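Cleltthorpe offers hand-held gripper kit on monthly rental

Cleltthorpe has begun renting out its hand-held gripper, a tool that people use to record household tasks for robot training. The kit, called Urow, went on offer in April after a trial with customers in Bulbridge. Until now the company had only sold it outright.

Urow is held in one hand and worked with a trigger. It has two curved black fingers and a camera that looks out over them, so each recording shows the job from the gripper's side. The rental includes a spare set of fingers, a charger, a carrying case and access to the company's upload site. The shortest rental is one month.

"Most of the groups who called us wanted it for one project and then had no use for it," said Tzu-hsuan Shek, who runs the rental program. "They were asking to borrow it. We decided we might as well set a price."

Bed making and laundry are the jobs customers ask about most, Shek said. Cloth changes shape whenever it is picked up, and a robot trained on boxes and cups does poorly with it. Users are asked to work at a normal pace and to keep the fingers in view of the camera. 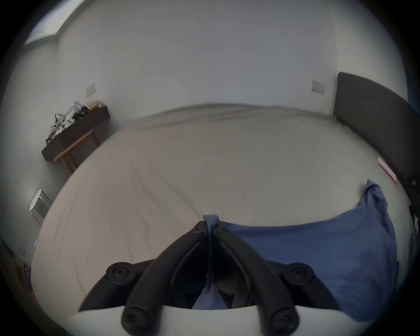
The company recommends recording the same job in several homes before moving on to a new one. Customers upload their files at the end of a session, and Cleltthorpe checks them and returns a report within 48 hours. Clips with long pauses or a blocked view are flagged, and the customer decides whether to keep them.

Kiran Awasthi, who manages data work at Bai, a small home robotics firm, took part in the trial with 8 kits. He said new users needed nearly 20 minutes of practice before their recordings were good enough to keep. Thin fabric gave them the most trouble at first, and several people squeezed the trigger harder than they had to.

"The grip is fine once you get used to it," Awasthi said. "I'd like it to be lighter. By the end of a long afternoon you feel it in your wrist."

Awasthi also said the carrying case was too tight for the charger and that his team ended up packing it separately. Shek said a larger case is being made and will be sent to current renters at no charge.

Replacement fingers can be ordered through the upload site and normally ship the next morning. Renters who decide to buy can put their first two payments toward the price. A left-handed version is planned, but Cleltthorpe has not said when it will be ready.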